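Grippers, green trays and a very good bacon roll: a visit to the Lirnton workshop open day

October 24, 2022

I had been meaning to get over to the Lirnton open day for years, and this time the trains behaved and I made it. If you don't know it, Lirnton is a shared robotics workshop at the top end of Endton, in a long brick building behind the old tram sheds. Once a year they open the doors, put the kettle on and let anybody have a go on the small arms. The theme this year was grippers, which suited me down to the ground, as I have been putting off choosing one for my own desk arm since the spring.

Getting there is easy if you come from the station side. Go under the bridge, ignore the first sign (it points at a carpet showroom) and keep on until you see the blue door. I got there a bit before ten and there was already a queue for bacon rolls. I joined it. The programme they hand out at the door had 16 tables listed, spread over the ground floor and the mezzanine, and I got to most of them but not all. Sorry to the camera calibration people, I ran out of day.

Downstairs was mostly finger shapes. I had assumed that one two-fingered gripper would be much like the next and that all the cleverness was in the arm. A morning of trying them put me right. The first table had flat parallel jaws with a rubber pad on each, lovely and simple, and they were great on anything with two straight sides. Give them a pebble or a cork and they got much fussier. The next table had a soft pair, cast in silicone, that would pick up almost anything I offered but let heavy things sag and twist. I picked up a plum with it! I was also allowed to drop a bag of rice on the floor, and then allowed to sweep it up.

There was a suction cup set up by the stairs too, drawing a steady crowd. It was the fastest thing in the building on playing cards and sealed boxes, and completely stumped by a sponge. The pump was loud enough that people were shouting over it, and that alone rules it out for my flat.

Upstairs is where I spent the longest. The Ajayi bench is the one I had come for. Ajayi is the workshop's own finger project, a set of curved fingers that bolt on in place of the straight ones, and they had been testing them with a block and a tray - you pinch the block, lift it, carry it over and set it down where you want it. It sounds like nothing at all. Have a go, though, and you find out how much of the job is in the last little bit, where the fingers have to open wide enough to let go without nudging what you have just put down.
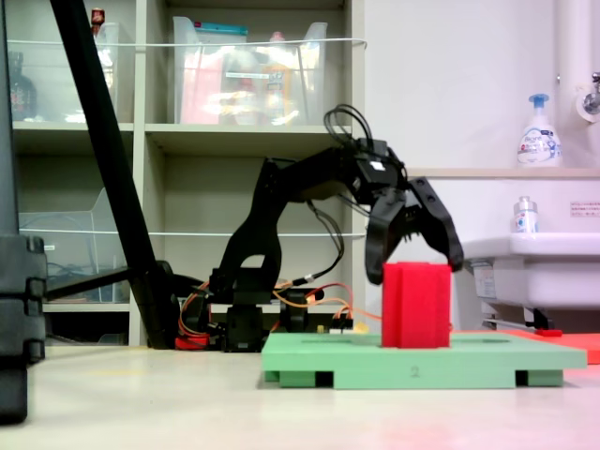
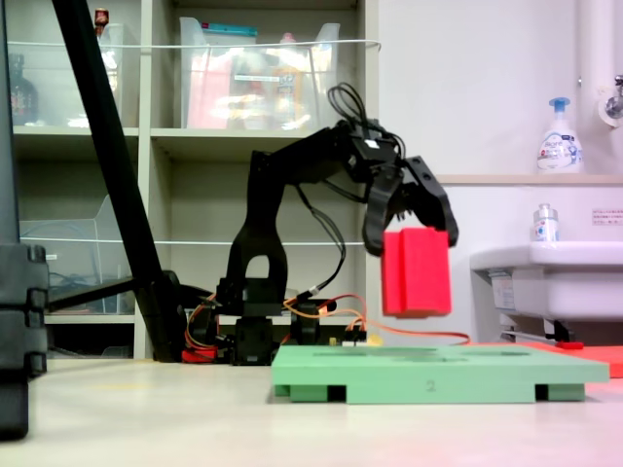
The black arm with the red block at the green tray: standing on it in the first picture, held above it in the second.

What I liked about the curved fingers is how much room they give you on the way in. With straight jaws I was forever coming down a touch to one side and knocking the block before I had hold of it. The curve forgives you a bit there. The price is at the other end, as there is less finger flat against the block, so if you take it too near the top corner it can swing. My first three lifts were fine and my fourth went on the floor. Foam bounces, I can report.

We got talking about wiring as well, as you do. On these little servo arms the cables have to have slack to get past the elbow, and every bench has its own opinion on where that slack should live. Some people tie it down all along the links and some let it loop up out of the way at the joint. I have always been a tier-down, and I have snapped two leads doing it, so I came away thinking I should try the loop.

After lunch (soup, and a second bacon roll, no regrets) I did the comparison I should have done at the start. I wrote down the same few questions for each gripper and went round again with a pencil. How easy is it to line up? Does it hold when the arm stops suddenly? Does it let go cleanly? How long would it take me to print or buy a spare finger? It isn't science, and the arms were all set up differently, but it helped me a lot more than reading spec sheets has.

For what it's worth, my own notes came out like this. The padded parallel jaws were the best on square things and the cheapest to fix. The silicone pair was the kindest to odd shapes but slow to settle. The Ajayi fingers were the ones I got used to quickest, and the ones I would pick for moving blocks and small boxes about. I was told one set has done about 200 lifts since the last change and was still going, though I would like to see how the tips look after a winter of it.

I had ten minutes left for the controller corner and wish I had kept back an hour. You could drive the same arm with a gamepad, a pair of sliders, or a small copy of the arm that you move by hand while the big one follows. The gamepad felt familiar and I was hopeless with it. The copy arm was a joy, my hands just knew what to do. If you go to one of these days and only have time for one thing, make it that.

A few practical bits if you are thinking of going. The mezzanine gets warm, so leave your coat downstairs. There is a lift at the back, past the laser cutter. Bring something small of your own to pick up, as every table was happy to try it - I had a wooden egg cup in my bag and it defeated more grippers than the plum did. Tea is by donation and there was no card reader, so take some coins.

The next one I know of is the winter evening in December, over at Illmont. It's a smaller affair, mostly arms and cameras. I plan to be there, hopefully with a finished gripper and the egg cup.

Recent posts
Two days at the Illmont model engineering fair
Printing spare fingers: which filament I settled on
Endton tram sheds, a walk with too many hills
My desk arm, part 2: the wobbly base

Contact | Copyright 2022, all text by the author | Back to top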